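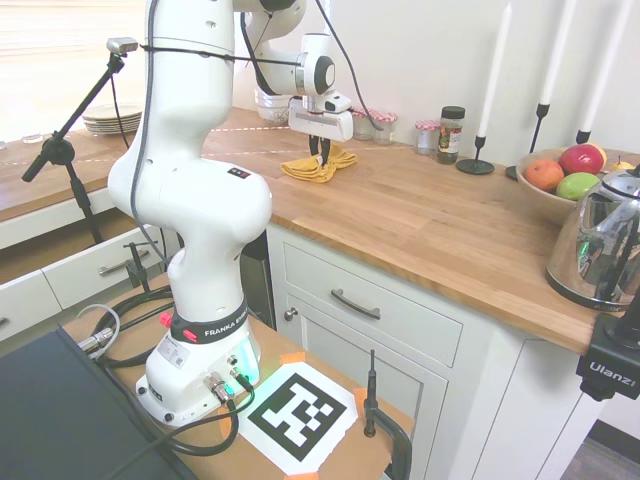 Zoos and aquariums, week 4: who counts as a sanctuary?

OK, picking up where we stopped. I gave you the Trullia case last time - the small roadside zoo that closed and had 76 animals to place. Most of you wanted to send them all "to a sanctuary", and I get it! But the word gets used pretty loosely, so check three things before you trust it: breeding, public contact, and who pays for the vet.

Leonardo Farina's chapter is good on breeding (skip the part on Plonness, we'll do that later). Fulvio Cattaneo disagrees with him about visitors and thinks a quiet viewing path is fine. I go back and forth.

For next class, read both and write 200 words on one question: should Nesberg have taken the older bears? Bring a printed copy, please - my inbox is a mess in October.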